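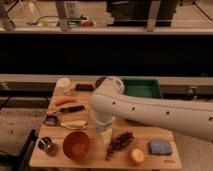 BRENNAN, 10/04/2020 - Kitchen table swap is back on, same hall, side door please. Bring what you've got too much of. Fruit, veg, spare utensils, bowls, all fine. Last month we had carrots coming out of our ears and hardly any grapes, so grapes very welcome!! Bananas go fast, get there early.

Knives: lay them flat, blade away from the edge, and tell Vernon Kennedy which one is yours. 2 went home with the wrong people in September. Still looking for a bread knife, if its in your drawer no hard feelings.

Bowls and cups need a name on the bottom, masking tape is fine. Su-bin Wi has tape. Setup from 4, need a couple more hands for tables. Call Hanane Belhaj or leave a note in the box.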